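Do I need an electric steamer? (Asking for my cupboards)

I have been suspicious of single-purpose kitchen gadgets ever since the egg boiler. It boiled eggs. So did every pan I owned. It went to the charity shop with its little measuring cup still in the wrapper, and I promised myself that anything with a plug would have to earn its shelf space from then on.

So when Zdislava said I should borrow her steamer for a while, I said no twice. She has been on about that thing since December. She makes buns in it, she makes dumplings in it, she claims she makes a sponge cake in it, which I have never been offered. Eventually she just left it with me on a Monday evening with a bag of frozen buns on top, so the decision was made.

Let me start with the claims, because they annoy me. The pages that sell these things all say steaming is "effortless." Fevness, where I looked first, had one listed under wellness, between the foam rollers and a lamp. Lenico had a very similar one under baby care. It's a pot that boils water with a basket above it. My grandmother did this with a saucepan and a colander and didn't feel well or unwell as a result.

Second claim: it's faster. I don't believe it is. A pan on my stove gets to a boil quicker than any countertop appliance I've tried, and the buns take as long as they take once the steam is up. If your stove is slow or you have only one working burner, fine, that's a different conversation.

Third claim: you can't get the same texture in a pan. This is the one I was most ready to argue with, and I've had to back off a bit. My pan-and-colander buns always come out with one sad wet patch on top. That's water dripping off the flat lid, and the usual cure is to wrap the lid in a dish towel, which works until you forget and leave a corner dangling near the flame. I have done this. Libor was in the kitchen and still brings it up. 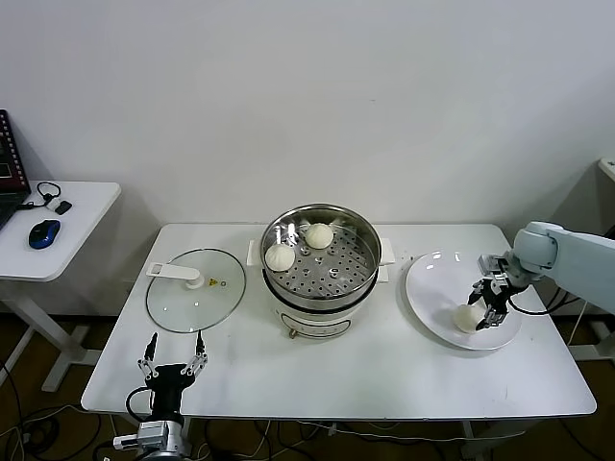 The holes in the basket are another thing I'd planned to sneer at and can't. My colander has slots, and buns settle into slots. You lift one out and its bottom stays behind. With small round holes and a scrap of parchment, I haven't lost a bottom yet. I tried it without parchment as well, to be fair to the colander, and they stuck, so let's not get carried away. Steel is steel.

What I still don't like:

The capacity. People talk about these as though you could feed a party. You need to leave gaps, since buns swell, and if you crowd them they fuse into one large bun with seams. Norbert can eat faster than I can steam. With guests I would go straight back to the big pan.

The lid. Glass lids are nice for checking on things, but there is never a good place to put one down. It takes up a whole dinner plate's worth of table and drips, and my counter is 60 cm deep with a toaster already on it. I've ended up doing the whole business on the table.

The cleaning. "Just wipe it out," says Zdislava, who has soft water. Mine leaves a white crust on anything that boils. I gave it vinegar and a rinse, then another rinse when the kitchen still smelled like a pickle jar.

And the storage, obviously. It has side handles, and side handles are wonderful until you try to slide the thing into a cupboard.

For anyone who wants the method: frozen buns straight in, parchment underneath, space between them, lid on. I give them the time on the bag and then leave the lid shut for a couple of minutes before taking it off, because the first batch I rushed went wrinkly. Put them on a plate in a single layer. If you stack them hot, the skins tear. Eat with black vinegar and whatever chili thing is in the fridge door.

Would I buy one? I looked at a secondhand one on Revamero and closed the tab. Then I opened it again the next morning and it had sold, and I was more irritated than I'd like to admit. For now I'm keeping Zdislava's until she asks for it back, and I've moved the colander to the high shelf, where the egg boiler used to be.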